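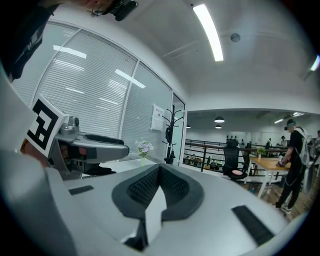

Shared Offices at Batgate House Open Under New Room Rules

The shared office floor at Batgate House has returned to full use following a period of rearrangement that affected the glass-fronted meeting rooms, the main walkway and the coat storage provided for staff and visitors. Doucet Property Services, which manages the building, confirmed in March that the work had been accepted and that all tenants on the floor may again reserve rooms through the front desk.

The floor is shared by several small organizations, the largest of which is Trandinska, a translation and document services office. Calel, an accounting practice, moved into the west side of the building last year and now uses the meeting rooms for client appointments. Both offices had asked for clearer arrangements on privacy, noise and the storage of personal belongings, and their requests form the basis of the new room rules.

The glass partitions between the walkway and the enclosed rooms have been kept. An early proposal would have replaced several of the panes with solid wall, but tenants objected that the walkway would lose much of its light. Doucet instead had the existing white frames cleaned and repainted where needed, and the horizontal blinds on the room side of the glass were inspected one at a time. Blinds with damaged cords or bent slats were repaired or exchanged for matching ones, so that the rooms continue to present the same appearance from outside.

Under the new rules, blinds may be closed during confidential meetings and during calls. Users are asked to set them back to the half-open position before leaving. Cleaning staff will no longer adjust them in the evening, as this had led to repeated complaints from occupants who found their settings changed the next morning.

Room reservations are now limited to 3 hours at a time between the opening of the building and 5 p.m. A reservation that has not been taken up within 10 minutes of its start will be released to other tenants. Longer sessions, including staff training and annual reviews, remain possible by written request to the building office. Doucet said that requests of this kind would normally be answered the same day, and that regular bookings made before the rearrangement would be honored through the end of the current quarter.

The building office has also changed the way notices are displayed. Tenants had been in the habit of posting their own signs on doors and glass, and a number of these had remained in place long after the events they announced. From now on, notices on the glass are to be printed on plain white paper, fixed with removable tape, and placed beside a door where they can be read without blocking the walkway. Each notice should carry a heading and the name of the office responsible for it. Notices may stay up for 30 days, after which they will be taken down and returned to the tenant. Handwritten signs are permitted for same-day messages only.

Coat storage received more comments from tenants than any other subject. The former closet near the elevators was too small for the winter months, and coats were often left over chair backs or on top of filing cabinets. The closet has been turned over to the storage of folding chairs, and freestanding coat racks with weighted bases have been put out along the partitions. Doucet said freestanding racks had been chosen over wall hooks so that nothing would need to be attached to the glass or its frames, and so that the racks could be moved when carpets are cleaned.

The racks are intended for coats, scarves, hats and umbrellas that have been shaken out before entering. Bags, parcels and laptop cases should be kept at desks. Occupants are asked to spread heavier coats around the rack, as a rack loaded on one side may lean toward the glass. Racks should also be kept clear of door openings, in particular the narrower doors, where the required width must remain free at all times. Anyone who finds a rack standing in a doorway may move it without first contacting the office.

Items left on the racks overnight will not be removed. Items left for longer than a month, counted as 31 days, will be placed in the lost property cupboard beside the mail shelves, and a list of them will be sent to each tenant.

Trandinska said in a written statement that the changes were "a practical result for everyone who works on the floor" and that its employees were particularly pleased to see the glass kept in place. The office had taken part in the tenant discussions during the winter and had submitted its own suggestions on the hours during which the larger room should be available. It noted that one matter, the sound of conversation carrying between neighboring rooms, had not yet been settled.

Doucet acknowledged that point. Door seals have been fitted to two of the rooms as a trial, and tenants using them are invited to send their observations to the building office. If the response is favorable, the remaining rooms will be fitted over the summer. The company does not plan to add curtains or fabric panels, which would have to be removed for cleaning and which the building's insurer would need to approve.

Calel has asked that a small waiting area be provided for clients who arrive ahead of their appointments. The request is under review. Until a decision is made, visitors may wait in the seats by the front desk, where they will be collected by their host. Tenants are reminded that visitors should not be left to wait in the walkway, which also serves as the route to the stairs.

Overhead lighting on the floor has not been replaced. Some occupants reported streaks of reflected light on the glass and blinds at certain times of day, and the building office has advised them to tilt the slats downward. A review of the ceiling lights is planned for the next maintenance period, and tenants will be told of the dates in advance.

A printed copy of the room rules has been delivered to each office on the floor, and further copies are available at the front desk. Questions concerning reservations, notices or coat storage should be directed to the building office at Batgate House, which is open on working days from 8 a.m. to 4 p.m. Requests for repairs to blinds or doors should be made on the standard maintenance form and should state the room and the pane or door concerned.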